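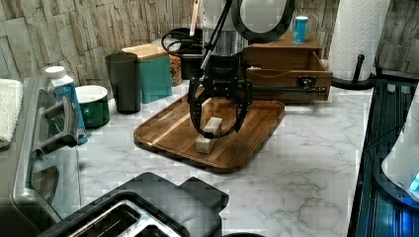 Counter to the right of the stove, with the tray in its usual place.

The stretch of counter between the stove and the toaster is the only one in this kitchen that gets used for everything, and for a long time it was also the one that collected everything. I have now kept it under a fixed layout since February. These are my notes on the layout, mostly so that I can put it back the same way after the next deep clean.

The surface first. It is a white marble pattern with gray veining. Crumbs of toast show up well on it. Clear liquids do not, and neither does flour, so I wipe the whole area on a schedule and don't wait until it looks dirty. A damp cloth, then a dry one. The damp pass alone leaves streaks that are only noticeable in the late afternoon, when the light comes in low.

The layout has a back row and a tray. The back row holds things that are used daily but not carried anywhere: the teal canister with the wooden lid, the glass jar, the charcoal tumbler. The tumbler is tall and originally stood at the right end, where I knocked it over twice reaching for the outlet. It now stands slightly in front of the canister. The green bowl goes forward of that, toward the stove, and takes whatever has no better place that day.

Cartons are the exception. A carton is allowed on the counter while something is being made and goes back afterward. In practice it ends up next to the bowl, close to the oven handle, and stays there through breakfast.

The tray is wood, rounded at the corners, with a raised rim and a striped grain. I bought it from Anghel after returning a flat board from Skoder, which was well made but had no rim, so anything round left it. The rim is the whole point. It also makes the tray movable: one lift and the center of the counter is clear for rolling dough or unpacking groceries. Before I had it, clearing the same area took 11 separate trips to the other side of the kitchen. I did count, once, on a Sunday.

Care of the tray is simple. No dishwasher, no soaking. I wash it by hand, stand it on its long edge to dry, and oil it when the grain starts to look dull. If the surface feels rough after washing, I go over it lightly with 300 grit paper, along the grain, and then oil it. One coat, left overnight, excess wiped off in the morning. A second coat never soaked in properly and left the rim tacky for days.

The toaster sits on the near side, opposite the back row. I tried it against the wall for a while. It fit, but it pushed the canister and the jar into the corner, and I had to reach across hot slots to get to either of them. On the near side it is in the way of nothing except my elbow. The crumb tray is emptied at the same time as the counter is wiped.

The towel lives on the stove, folded, at the top left corner. I know the usual advice is to keep cloth off a stove and I agree with it. It comes off before anything is switched on – that is the first step of cooking here, ahead of getting a pan out. A rail from Darneck is on order and should settle the matter. The listed length is 348 mm, and the side of the cabinet will take it with room for the end brackets.

Still open: the jar. Its contents are easy to identify from the front and impossible from anywhere else, and the lid is a two-handed job. I have looked at the clip-top ones in the Drukthorpe catalog, but the smallest size is wider than the canister and would break up the back row. For now it stays where it is.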